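Sort It Out! The Fun of Putting Things in Groups
By Gemma Sanna
For ages 7 to 11

Have you ever tipped out a toy box and thought, wow, where do I even start? Great news - you already have one of the best tools in the world for the job, and it's your brain! Your brain loves to sort. It does it at breakfast, it does it on the bus, and it does it when you grab two socks that match (or almost match).

Sorting means putting things together because they are the same in some way. The "some way" part is where it gets really fun, because you get to choose it! Scientists have a word for the thing you look at when you sort. They call it a property. Color is a property. So is shape, and so is size, and so is what something is used for.

Let's try it with a few things on a white table. We have blocks, markers and a black bowl, plus a couple of small things that are easy to pick out by their color.
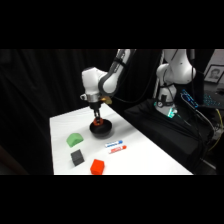
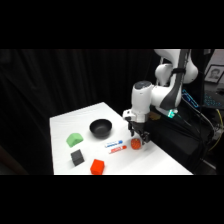
The green block, the gray cube, the red-orange cube and the black bowl are in both pictures. Look for the orange ring in the first one and the bumpy red ball in the second.

Sorting by color
Start with red. The bumpy ball is red, and one of the markers in the second picture has a red cap. What about the red-orange cube? Does it go with the red things, or with the orange ring? Hmm! You could say either one. Colors slide into each other like the colors in a sunset, so sometimes the sorter has to make a rule. A good rule might be "anything with some red in it goes in the red group." Once you have made your rule, stick to it until you finish.

Sorting by shape
Now forget all about color (this is harder than it sounds!). The gray cube and the red-orange cube go together right away. A cube has six flat faces, and every face is a square. The ball is round whichever way you turn it. The bowl is round too, but only when you look at its rim, and the ring is round with a hole in it. Are those three one group or three groups? My friend Noemi Sartori and I argued over this for a whole lunch, and we still don't agree.

The green block is a puzzle all by itself. It's flat on some sides but the top isn't like a cube's at all. It might have to be in a group of one, and that's fine! A group can have just one thing in it.

Sorting by job
What is each thing for? Markers are for drawing. Blocks are for building. A bowl is for holding other things, so it's a kind of tiny home for small stuff that likes to roll away. Balls love to roll away.

Try it yourself
You will need a bowl, a clear table and a handful of small things from around your home. Ask a grown-up first if you're not sure what you can use.

Spread everything out so you can see it all. Pick a property, but keep it a secret. Move your things into groups, then ask someone to guess your rule. If they get it, swap places!

When that gets too easy, use two properties at once. Which of your things are red AND round? Which are soft AND small? Anything that fits both goes in the bowl.

Word box
Property - something you can notice about an object, such as its color or shape
Cube - a solid shape with six square faces
Rim - the edge around the top of a bowl or cup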